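Student Projects > Design and Technology > Mechanisms

Crank-Driven Automaton with Interchangeable Followers
Final project report
2026-04-15

1. Aim

The task was to design a hand-cranked automaton in which the moving figure can be exchanged without removing the camshaft. The figure is a heron that lifts its neck and lowers it again once per turn of the handle. A second figure, a blacksmith with a hammer, uses the same shaft with a different cam.

2. Parts and materials

The frame was cut from 6 mm birch plywood. The shaft is an 8 mm hardwood dowel. Cams were cut from the same plywood as the frame and sanded against a paper template. Followers were taken from a Nostard mechanism kit and shortened. Glue was ordinary white wood glue, and candle wax was used on the bearing holes. Bench work took place in the Sketel workshop during March.

3. Cam profiles

Three profiles were drawn: an eccentric circle, a pear cam and a snail cam. The eccentric gives a continuous rise and fall with no rest. The pear cam holds the follower still for half of the turn, and this suited the heron. The snail cam raises the follower slowly and drops it at once, as needed for the hammer. It turns in one direction only. If the handle is turned backward, the follower catches on the step and the shaft locks.

4. Test setup

For the endurance test the handle was replaced by a small geared motor with a mains adapter. The motor was joined to the shaft with a short length of rubber tube. Turns were read from a mechanical counter on the far side of the frame.

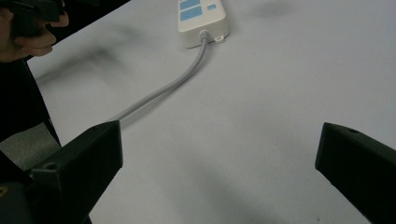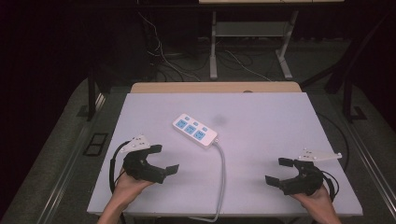
Power strip with blue sockets.

5. Results

The pear cam completed 2,000 turns with no visible change to its edge. The follower foot was polished on one side, and the bearing hole nearest the motor had become slightly oval.

The snail cam failed at 281 turns. The tip of the step broke away along the outer ply, and the follower then stopped short of its full lift. A new cam was cut with a small radius on the tip. It completed the full test, but the drop is softer and the hammer no longer makes a clear sound on the anvil.

Side play in the shaft was the most common fault. It was reduced by adding a Wotden nylon washer at each end. One washer was not enough.

6. Changes to the design

The follower guide should be longer. At its present length the follower tilts under side load and sometimes sticks near the top of its travel. The Queiroz pattern sheet used for the first layout shows a guide of twice this length, and it was shortened here only to fit the lower shelf of the frame. Moving the shelf down 12 mm would leave enough room. The cams should also be fixed with a cross pin, as the glued joint made it slow to exchange them.

Back to top | Contact the department | Copyright and terms of use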